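Chapter 7
Chores and the Machine: How Far Has Automation Come?

A person who can make a sandwich seldom thinks of it as a skill. The bread is picked up, the filling is laid on it, and the plate is carried to the table. For the designer of a household machine, each of these steps is a separate problem, and several of them remain unsolved.

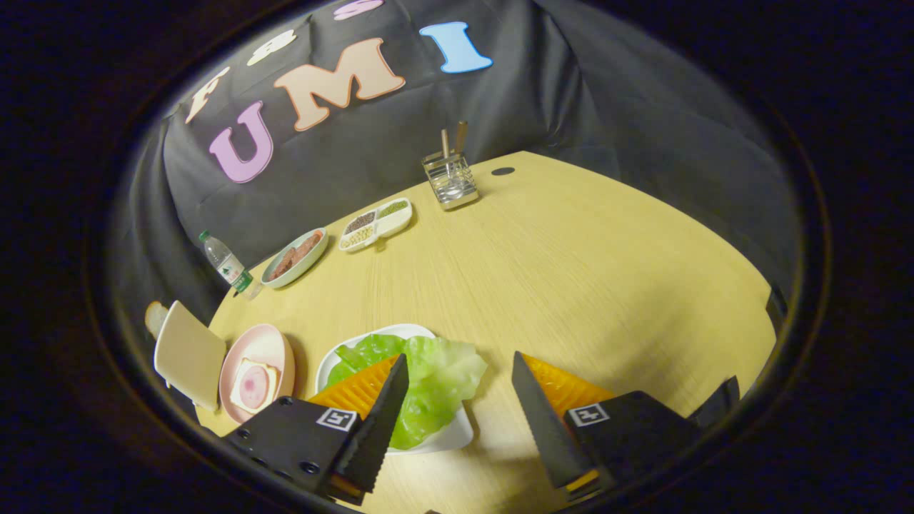
This chapter asks why that should be so. Factories have relied on automatic machines for decades, and a welding line may repeat one motion 1,000 times in a shift without error. The line succeeds in large part through the order built up around it: parts arrive in the same position, at the same angle, and in the same condition. A kitchen offers no such order. A lettuce leaf bends and tears. A slice of bread keeps its shape only if it is held lightly. A clear bottle is difficult for many cameras to detect, and small seeds cannot be grasped one by one at any useful speed.

Engineers therefore distinguish between rigid and deformable objects. A rigid object, such as a plate, can be described by its shape and position alone. A deformable object changes as it is handled, and the machine must adjust its grip while the work is under way. Most food belongs to the second group, as do clothing, bedding, and the soft packaging found on many shop floors.

The Gradton trials, discussed in Section 7.2, show the effect of this difference. Nuria Lencho and Bohdan Skoryk set a two-fingered gripper 19 table-setting and food-handling tasks, with 50 attempts at each. Tasks involving plates and cups were completed in most attempts. Tasks involving leaves and sliced bread were not – and small changes in the starting position of the food often led to failure.

Section 7.3 turns to the shop floor, where the Midlow packing plant offers a useful comparison. Its manager, Hnat Lysenko, chose to automate the stacking of boxes and to leave the filling of them to human workers. Section 7.4 considers the question of cost, and Section 7.5 reviews methods by which machines learn from human demonstration.

Key terms: rigid object, deformable object, grip force, structured environment, demonstration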